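**Cell Technician (two-arm tabletop cell) — Trovport, Parklow site**

Full time, on site, day shift. Reports to Uldis Vasiliauskas, who runs the hardware side at Parklow.

Trovport builds and runs small robot cells for handling light objects. We are hiring one technician to take over the daily care of a single cell. You will set it up in the morning, keep it running through the day, fix what breaks, and write down what you did. Up to now the engineers have shared this work between them, and it needs one owner.

## The cell

The cell is a wooden tabletop with light-colored walls and a run of slotted aluminum extrusion along the near edge. Two servo-driven arms are bolted to that rail on black mounting plates, one at each side, so they can both reach the middle of the table. The links are white and the servo housings are black. The cables run along the outside of the arms, which makes them easy to get at and also easy to snag.

The two arms don't carry the same end piece at all times. We swap between fingers and pads depending on the week's objects, and the technician does the swap. Objects and props go on the table according to a plan the engineers hand over on Monday. They range from paper on stands to clear plastic parts, and the clear ones take some patience with the lighting. 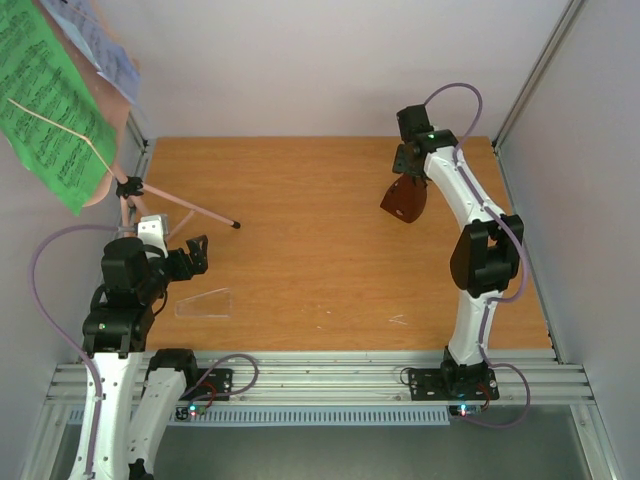
Most of the faults we see come down to cables and fasteners. A cable loop that is too short pulls on its connector when the wrist turns. A loop that is too long catches on whatever is on the table. Plate bolts work loose in the slots over a few weeks, the arm shifts a little, and then the saved positions are off. If you have kept a 3D printer, a CNC router or a camera slider in good order, this will feel familiar.

## What you will do

- Power up the cell at 8 and check the indicator lights on both bases before anything moves.
- Run each arm through its full range at low speed with the table clear. Listen for gear noise and watch the cable loops.
- Check the base plate bolts with a torque driver and re-mark them if they have moved.
- Re-zero the joints after any servo change, and confirm the result against the table marks.
- Replace servos, horns, fingers, pads and cables. A servo swap on the elbow takes nearly 4 hours the first time, counting calibration. It gets quicker.
- Re-route and re-tie cables after every repair.
- Lay out the table from the plan and clear it again at the end of the day.
- Keep the parts shelf stocked. Servos and spare links come through Oláh, and orders need to be in a week ahead.
- Log every fault in Gatgate, our maintenance tracker. Write the joint, the symptom, the part and the fix. Short entries are fine.

You won't be writing control software. You will be running scripts other people wrote, reading their output, and telling them when the output makes no sense.

## What we need from you

- Two years or more of hands-on work with small electromechanical equipment. Repair bench, lab, print shop, theater rigging and hobby robotics with something to show for it all count.
- Comfort with crimping, soldering, a multimeter and small metric hardware.
- Enough command line to start a program, change a value in a settings file and copy a log.
- Clear written English for the log.
- Steady close-up work. A lot of it is done leaning over the table edge, and you will lift up to 25 pounds now and then.

Experience with bus servos or T-slot framing is useful but we will teach both. A degree is not required.

## Hours and training

The shift is 8 to 4:30 with a half-hour lunch. There is no weekend work. Once in a while a repair runs late, and that time is paid as overtime.

For the first 5 weeks you will work next to Deividas Rätsep, who has done most of the rebuilds on this cell. You will take one arm off its plate, strip it, put it back together and calibrate it before you are asked to do it alone. After that he moves to another project but stays in the building.

Power stays off at the supply whenever hands are on an arm. This rule has no exceptions, including for quick cable ties, and we expect you to hold visitors and engineers to it too.

Pay is hourly and depends on experience. We will give you the range on the first call. Health cover starts on your first day.

## How to apply

Send a resume and a short note about something you repaired: what was wrong, how you found it, and what you would do differently. Photos are welcome. A cover letter isn't needed. Address it to Uldis Vasiliauskas at the Parklow office.

People we want to meet will be asked in for one visit — an hour of talk and a paid half day at the bench with a spare arm. We'd like the person to start in September. Applications stay open until the job is filled.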